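The drawer of cords, and the woman who empties it
By Kirsty Cruickshank
August 18, 2025
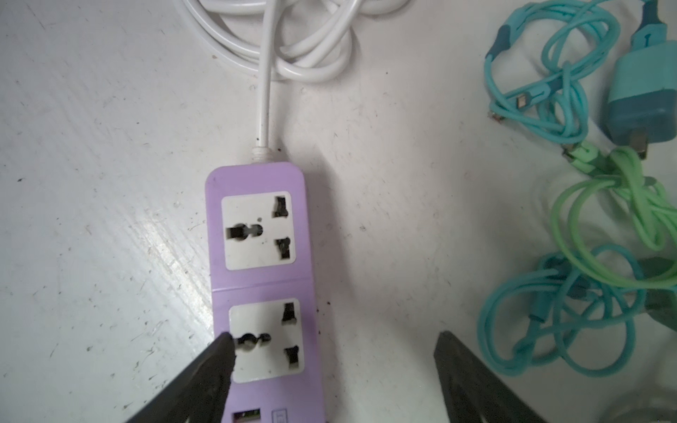

Starting with the table

Riet Segers has a rule about cords, and she told it to me before I had my coat off. Everything comes out, and everything goes on the table. "You can't sort a drawer while it's still a drawer," she said, and put the kettle on.

She has been helping people in Gultdale clear out their homes for 15 years, mostly by word of mouth, and she says that closets and attics hardly bother her anymore. What slows her down is always the same thing – the chargers, the extension cords, the adapters somebody bought for a trip and never used again. "People will give away a sofa in five minutes," she told me. "Then they'll stand there holding a cable for half an hour."

I understood her completely, having brought a bag of my own. Out came a purple power strip with two of those sockets that take several kinds of plug, its white cord in a loose coil, and next to it a good tangle of charging cables and a teal wall charger I had forgotten I owned. Riet was delighted with the strip. "Well, you'll never mix that up with anyone else's!" she said, and asked where I used it. I had to admit that I bought it when I was renting in Grorport, and that it had lived in a bag ever since I moved in May.

Her way of working is slow and rather pleasant. She pulls at a tangle only from the loose ends, never from the middle, and she talks the whole time, about her sister, about the bakery, about a client who kept 7 identical phone chargers in a cookie tin and wouldn't part with a single one. Once a cable is free she asks what it belongs to. If you know, it gets a strip of masking tape with the name written on it. If you don't, it goes in a shoebox with the month on the lid, and you look at it again in spring.

"I don't make anyone throw things out," she said. "I just want them to know what they have."

She is just as easygoing about coiling. Big, lazy loops are fine with her, and she can't stand a cord wound tight around its own plug. Her mother did that with the iron, she told me, and Riet spent a good part of her childhood unwinding it – a story that took us through a second pot of tea and most of a lemon cake.

I went home with four labeled cables, one shoebox, and the purple strip, now on the shelf by my desk.

2,465 views | 15 comments | 7 shares

Recent stories
A morning at the Quintela button shop
Why the Lodetti family still bakes on the porch
Grorport readers on their smallest kitchens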